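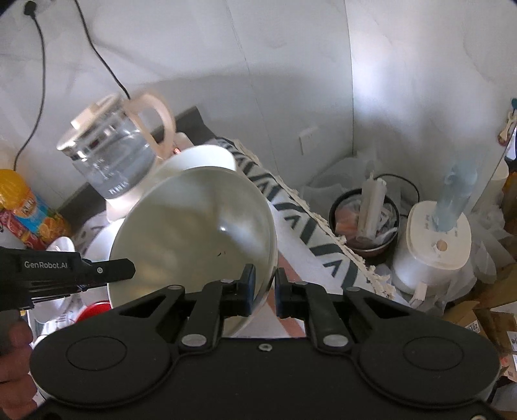 The kettle corner, the good bowl, and other December business

17 December 2022

I've been meaning to write about the corner for ages, and it keeps getting bumped by things like dinner. But it's cold, I have a free morning and a mug of something hot, so you're getting the corner!

For anyone new: I moved into this place in August, and the kitchen came with one stretch of dark countertop, white walls, and outlets in places I wouldn't have picked. I had big plans. There was going to be a shelf. There was going to be a rail with hooks (I even bought the hooks, they're in a drawer, they're very nice hooks). What I have instead is a kettle against the wall, a table pulled up in front of it, and a tablecloth I love more than is reasonable.

So let's start with the tablecloth. It's white with a dark grey chevron all over it and a frayed cream fringe along the edge, and I know, I know, white on a table where people eat. My friend Vasylyna Yatsenko said as much when I brought it home. She gave it a week. But the zigzag hides a shocking amount, and whatever it doesn't hide goes in the wash with a scoop of oxygen bleach at 5 o'clock so it can dry overnight on the back of a door. The fringe tangles in the machine if you let it run loose. I stuff the whole thing in an old pillowcase, tie a knot in the top, and it comes out fine. A bit scruffier every time, but I like it scruffy. I tried combing the fringe out once with a wide-tooth comb and felt so silly I quit halfway down one side.

Next, the kettle. Glass, with a pale pink handle and a pale pink lid with a white top, sitting on its white base. I wanted a sensible steel one. I had a sensible steel one picked out! Then I saw the pink handle and that was that. The thing about a glass kettle is you see everything, and where I live the water is hard enough to chew, so every couple of weeks there's a chalky bloom on the bottom that makes me feel like a bad person. White vinegar and water, half and half, bring it up to a boil, leave it an hour, rinse it until it stops smelling like pickles. I've read that citric acid does the same job with no smell at all and I have a bag of it in my cart right now. Will report back.

The cords are my shame. Black cords on a plain white wall, and one of them just hangs down from the socket in a big lazy curve. I bought a pack of stick-on clips from a store called Pivis and they held for two days, then I heard them drop off one at a time in the night, tick, tick, tick. Rui Falcão (upstairs neighbor, owns a real toolbox) thinks the wall paint is too chalky for adhesive and I should wipe it down with rubbing alcohol first and try again. He also thinks I should just buy a flat white cord cover and stop complaining, and he may be right, but the one I liked was more than I wanted to spend on hiding a cord. So it stays. I've stopped noticing it, mostly, until I look at a picture.

Okay, the bowl. Several of you asked which bowl I use for everything and it's the white ceramic one. It's plain and glossy, cream on the inside, and it's been with me through three apartments. It's one of those Verhoeven seconds from the outlet, the ones with a tiny flaw somewhere that you can never find once you get home. Soup, cereal, rice with an egg on it, chopped onions waiting their turn, keys (for one bad week). I own other bowls. They're in the cupboard feeling neglected. What I like about this one is that the rim is easy to grab and the inside wipes clean with hardly any effort, even after tomato.

Which brings me to the pot, because it's been a red food kind of month. I've been making the same big batch of beans over and over: onion, garlic, more paprika than you'd think, a can of crushed tomatoes, a can and a half of beans (the other half goes in a salad), and a long slow simmer with the lid tipped. Salt at the end. If you've got a rind of hard cheese, throw it in and fish it out later. It's better the second day and best the third, and I eat it out of you-know-which bowl with toast. One warning, it will stain anything plastic you store it in. I've got a tub that used to be clear and is now a permanent sunset.

And then there's the snack side of the table, on the left, where all my good intentions go to die. Orange juice, a packet with orange slices on the front, a little white cup. I didn't plan the orange theme but now that it's going I'm kind of into it. The juice really should live in the fridge door, and the fridge door is full of mustard, so it ends up spending breakfast out on the table and going back in when I remember. The small cup is my juice cup. If I pour it into a real glass I drink a third of the bottle standing up.

There's also a red lid, and if you know me you know about me and lids. I did a lid day last weekend where I pulled every single one out and matched them up, and anything that didn't fit something had to go. I was ruthless! I felt wonderful! And since then I've come across two containers with nothing to put on them, so I may have been a little too ruthless.

Plans for the corner, in no particular order. A tray for the kettle so I can lift the whole business and wipe under it. The cord clips again, with the rubbing alcohol. A second tablecloth so this one gets a rest (I've got my eye on a Cuvix one in mustard stripes, and yes it has a fringe). The shelf, maybe in spring, if Rui will lend me his drill and possibly himself.

If you have a hard-water trick that isn't vinegar, leave it in the comments, and tell me how you store your lids while you're there. I'm going to go put the beans on.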